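Pegs, plates and a very long Sunday

Sun 18 June

So the board is finished, or finished enough that I've stopped carrying it round the house in a pillowcase. If you read the last post you'll know I'd got as far as cutting the base and then gone into a sulk over the holes. The sulk lasted most of the week. Then Lihua came for tea, picked the thing up, turned it round twice and asked why I hadn't just started with the plates. Well, quite.

For anyone new, it's a white rectangular board with raised plates, cutouts and lots of little pegs, and you spend your time putting the right piece in the right place. I've wanted one since I was small. My aunt Dragica had something similar in her back bedroom, much older and very chewed, and I was only allowed it when I had a cold. I can still remember the feel of a peg going home, that small tight push at the end. You don't get that from a jigsaw.

The pegs were the worst bit. I'd bought a bag of 200 from Babić, the craft place behind the station, and they're lovely but they are not all the same. Some went in as if they'd been greased and some needed a thumb and a bad word. I sat on the stairs with a scrap offcut and tested them one at a time into three saucers: too fat, too thin, and fine. The fine saucer filled up very slowly. I had the radio on and got through a whole play about a lighthouse and two lots of news.

Then there was the colour question. I'd planned on lots of colours, really bright, like a packet of sweets. Vasilis talked me out of it on the phone (he did my kitchen shelves, he's allowed opinions) and said to stick to a couple and see. So I've got blue pegs and white pegs up at the top end, and blue pieces gathered over in the corner. I do love the blue. White on white is harder than it sounds, mind you. You have to get the light coming from the side or you're feeling for them like someone looking for their glasses in bed.

I put it on the black table in the end. I'd tried it on the pine one first and it looked like a tea tray. On the black you can see every edge, and a dropped blue peg shows up nicely unless it rolls, and then it's under the radiator with the others. There are seven under there at the moment. I can see them. I haven't got a thin enough ruler.

A few things I'd do differently, mostly so I remember them myself:

Sand the cutouts before fixing anything on top. I did it after, with a rolled bit of paper round a pencil, and it took the entire second half of a Saturday.

Leave more room between the plates. My fingers fit. Fatos's don't, and he went rather quiet about it.

Let the glue have the night. The tin says two hours and the tin is an optimist. One of my plates slid over while I was making a sandwich and I had to prise it up with a butter knife and start again.

Mark the top. I keep putting pieces in with the whole thing facing the wrong way and wondering why nothing matches my drawing.

Apolline has asked whether it's meant to be a game or a puzzle or what, and I don't know what to tell her. There aren't any rules yet. At the moment I set the pegs out, move them somewhere else, and put them back where they were, and half an hour's gone – it's very good for waiting on the oven. She thinks there should be a timer. I think a timer would ruin it, and we've agreed to let her have one on her own board if she ever makes it.

Next I'd like to sort out a proper box with a lid, and maybe a little drawer for the spare pegs, as they're living in a Flostier jam jar that still smells of apricots. I've also still got the leftover white sheet, enough for a smaller board, one that would go in a bag for the train. Lihua has already put her name down for it. She wants it in green, so that'll be another trip to Babić.

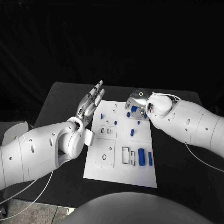
I'll have a go at the box next weekend if the glue holds out, and I really must borrow a longer ruler for those radiator pegs.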